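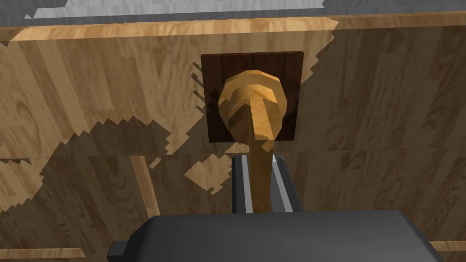 Wrist view in sim, knob shaft between the fingers. Thread on the grasp planner rewrite in Biva. 26 Nov 2023

1/ Biva is our planning layer for mobile manipulation. It sits between the Gutex perception stack and the whole-body controller. Until this month it treated every handle as a box with a preferred approach axis. Fine for bars. Bad for turned knobs.

2/ A knob with a long shaft has two reasonable places to grab: the head and the shaft. The old planner scored both, averaged the approach vectors, and gave you a pose that was neither. Closing on that pose put one finger pad on the collar.

3/ New version keeps the candidates separate all the way to IK. Each gets its own pregrasp, its own standoff and its own collision check. No merging. Cost went from one IK call to 7 per target, which the budget can take.

4/ Perception side: look at the shadows on that panel. Stair-stepped edges, low-res shadow map. The Gutex edge detector used to read those as geometry and return phantom seams next to the backing plate. Raising the shadow map resolution hides the bug. We left the resolution alone and gated edges on depth instead.

5/ Depth gating threshold is in the config as edge_depth_min. Do not tune it per scene. If you need to, the normals are wrong upstream.

6/ Wood on wood is still the weak case. A tan knob segments well against a dark plate. The light strip along the top rim of the panel sometimes comes back as a second handle candidate. It gets rejected at the reachability check, late and at full cost. Open issue.

7/ The other camera matters more than I expected. Wrist view gives the grasp, but it says very little about where the rest of the robot is. Base placement and arm clearance come from the body view, which is mounted at a steep tilt, so the extrinsics have to be right before anything else is worth debugging.

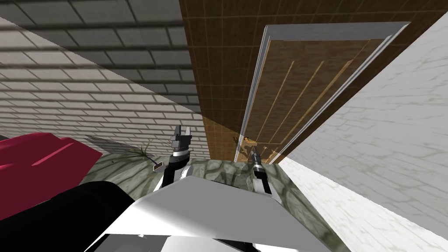 8/ Body view: what the tilt does

Walls and door frame all run diagonal. Both arms are in view, right gripper near the foot of the door. Anything in the pipeline that assumes image up equals world up fails on this view. We found two such places, both in the Vachon door fitter. Patched.

9/ Test set is 575 sim episodes. Before the rewrite, 79 ended with a bad close on a knob. After, 20. Same seeds, same controller gains. Most of the remaining ones are the rim strip from post 6.

10/ Cekico export of the logs is planned for December. Format will change once more before then, so don't write a parser yet.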